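Clonent > Perspectives > Data Collection

We use cookies to measure traffic on this site. By continuing you accept our cookie policy.

November
By Nazareno Gatti

The case against the clean demonstration

Most teams that gather demonstrations for manipulation learning throw away too much. The usual rule is that an episode with a hesitation, a second approach or a poor first grasp is marked as failed and deleted. The set that remains looks good in review and teaches very little about recovery.

Cup stacking is a fair test of this. The operator wears no suit and drives no arm. A gripper is held in each hand, a paper cup is picked up on its side, turned, and nested on the stack. Thin paper deforms under a small excess of force, and the angle of the rim at the moment of closing decides how much wrist motion is needed later.
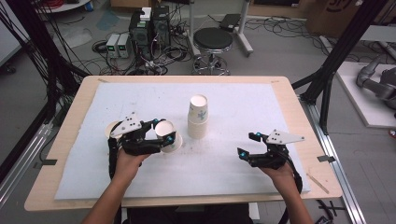 3 min read

In the Skivia set we recorded 1241 episodes of this task. Under the old rule, 238 of them would have been removed. I argued for keeping every one in which the cup ended up on the stack, however long it took, and for labeling the point where the first attempt went wrong. Martinelli, who reviews our episodes, disagreed and still does. His concern is that a policy trained on hesitation will hesitate.

That concern is valid when the labels are missing. With labels, the slow segments can be weighted down at training time and the corrections kept. A deleted episode offers no such choice.

I would also stop rewarding operators for speed. A quota per shift produces 634 near copies of the same grasp from the same side. Change the starting pose of the cup between episodes, log the change, and accept the lower count.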